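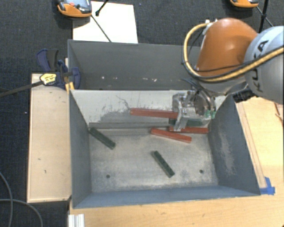 Noel Policarpio wrote in after the last version to say that he'd typed in all his stock first and only then read the bit about locations, and could I please put the bit about locations at the front. Fair enough! So it's at the front now, and if you're brand new to Misell you can begin right here. (Noel, sorry about your Saturday.)

## 3. Setting up your locations

A location in Misell is any spot where stock can sit. A shelf, a bin, a drawer, the corner by the back door where the long stuff leans against the wall. I started out with only the shelves, and then half of what I owned was "on the floor" with no record of it, so do put the odd corners in too.

You'll need the stock list open on a proper screen, a marker pen and some labels. I use the Szabo ones because they peel off again without leaving gunk, but any will do.

### 3.1 Name them on paper first

1. Walk round with a notepad and write down every spot, in the order you come to it.
2. Give each one a short code: a letter for the area, then a two-figure number. My back room is B, so it runs from B01 to B12.
3. Put the zero in. B2 and B02 are two different places as far as Misell is concerned, and it will sort B12 before B2, which drove me up the wall for a month.
4. Stick the labels on before you touch the computer.

**Note:** Don't name a spot after what's in it. I had one called SCREWS, and it has held sandpaper since December.

### 3.2 Type them in

1. Go to **Settings**, then **Places**, then **Locations**. (Yes, Places and then Locations. I didn't design it.)
2. Press **New**.
3. Type the code in the top box, exactly as it's written on the label.
4. Leave **Parent** blank unless the spot is inside another spot, like a drawer in a cabinet. In that case pick the cabinet.
5. Set **Most it can hold**. It comes filled in as 2000, and you can leave that alone for shelves. For small bins I'd put a real number in, otherwise you never get the "full" warning.
6. Press **Save** and check that the code shows up in the list on the left.

Now do the rest. If you've got loads, there's an **Import** button that takes a plain spreadsheet with the codes in the first column. Davina Innes did 154 that way for the Ornholm store and was finished before lunch, whereas I typed mine by hand and got cramp.

**Caution:** Import overwrites any location with the same code, and it doesn't ask. Take a backup first (section 2.4).

### 3.3 Move your stock out of "Unplaced"

Everything you've entered so far will be in a holding pen called Unplaced. Mine had 729 lines in it and I very nearly gave up and went back to the exercise book.

1. Open **Unplaced** and sort it by **Type**.
2. Tick all the lines that live together.
3. Press **Move to**, and pick the code.
4. Look at the total at the bottom before you press **Confirm**. There's no undo on this screen.

Do it one area at a time, stood in that area with a laptop or a tablet if you possibly can. I tried doing it from memory on the sofa, and I'd been picturing the shelves the wrong way round!

**Note:** If **Move to** is greyed out, one of your ticked lines is already out on loan. Untick it, move the others, and come back to it once it's been returned.

### 3.4 Mixed bins

Some bins will always have more than one sort of thing in them. Switch on **Mixed** for that location and Misell stops complaining. You then get a separate line for each item, all with the same code.

Teodoro Galang prefers to split his mixed bins with a divider and give each half its own code (C04a, C04b). It works nicely, but the letter has to be lower case or the label printer drops it.

### 3.5 Check it

1. Pick any five items from the list.
2. Go and find them.
3. If one isn't where Misell says, fix it now, from the item's own page, using **Correct location** and not **Move to**. Correcting doesn't leave an entry in the history.

Section 4 covers loans and returns.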